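Temps de lecture : 3 min

Les repas partagés de la résidence : ce que les étudiants cuisinent et pourquoi ils continuent

Rapport de projet, groupe 2. Rédaction : Milagros Valderrama. Enquête : Shoaib Bhutto, Eliseo Valdovinos et moi-même.

Notre projet porte sur les repas partagés dans la résidence Leneck, où habitent beaucoup d'étudiants étrangers. Nous voulions comprendre comment un groupe de personnes, qui n'ont pas la même langue ni le même budget, arrive à manger ensemble pendant toute une année. Le sujet nous a été proposé dans le cours de sociologie de l'alimentation, mais nous l'avons choisi aussi pour une raison personnelle : nous participons nous-mêmes à ces repas.

Ce site utilise des cookies pour mesurer son audience. Accepter — Refuser

1. La méthode

Nous avons fait 20 entretiens, entre le mois d'octobre et la fin du semestre. Chaque entretien a duré 30 minutes. La plupart se sont passés en français, quelques-uns en espagnol et en anglais, et dans ces cas nous avons traduit les réponses nous-mêmes. Nous avons aussi tenu un carnet, dans lequel nous avons noté les plats, les achats et l'heure à laquelle on se mettait à table. Cette dernière information s'est montrée plus utile que prévu. Le repas est annoncé pour dix-neuf heures, et il commence presque toujours à vingt heures passées.

2. La question de l'argent

Chacun verse la même somme dans une caisse commune, quel que soit son appétit. Cette règle est acceptée par la majorité, mais elle a été discutée plusieurs fois. Les personnes qui ne mangent pas de viande trouvent qu'elles paient pour les autres. Celles qui cuisinent souvent pensent que leur temps devrait compter aussi. Pour le moment, la seule compensation est que le cuisinier ne fait pas la vaisselle.

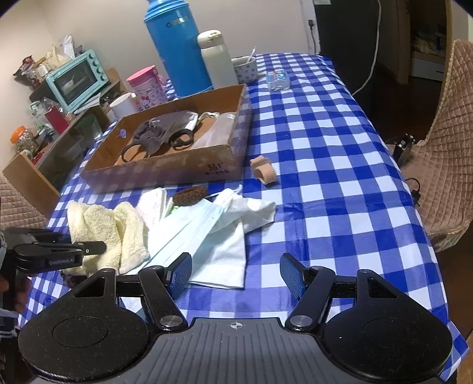 Selon Iddrisu Wumbei, la caisse commune n'est pas juste mais elle est simple, et si l'on commence à calculer la part de riz de chacun, on ne mangera plus ensemble. Il préférait l'ancien système, dans lequel chacun apportait un plat. Crescencio Quezada est de l'avis contraire : avec ce système, il y avait quatre salades et pas de pain.

Nous avons entendu ces deux positions dans beaucoup d'entretiens, et nous ne pouvons pas dire laquelle domine. Elles dépendent un peu de l'ancienneté dans la résidence. Les nouveaux arrivés aiment mieux la caisse, parce qu'ils n'ont pas encore de casserole.

3. Le choix des plats

Les plats qui reviennent le plus sont des plats qui supportent l'attente : lentilles, riz à la tomate, soupes épaisses. Les plats de fête demandent plus de discussion — il faut trouver les ingrédients, et il faut accepter que le goût ne sera pas celui de la maison. Plusieurs personnes nous ont dit qu'elles téléphonent à leur mère pendant la cuisson. Une étudiante a renoncé à préparer le plat de sa grand-mère, car elle ne supportait pas de le rater devant les autres.

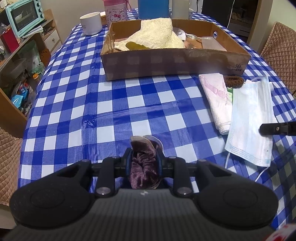
Le piment reste le point le plus délicat. La solution adoptée est de le servir à part, dans un petit bol, et chacun en prend selon son courage. Eliseo regrette cette solution, il dit que la sauce ajoutée à la fin n'a pas le même goût que celle qui a cuit avec la viande. Je suis d'accord avec lui, mais nous sommes minoritaires.

4. Limites

Nous avons interrogé surtout des personnes qui viennent régulièrement. Il nous manque celles qui ont arrêté de venir, et leurs raisons seraient sans doute intéressantes.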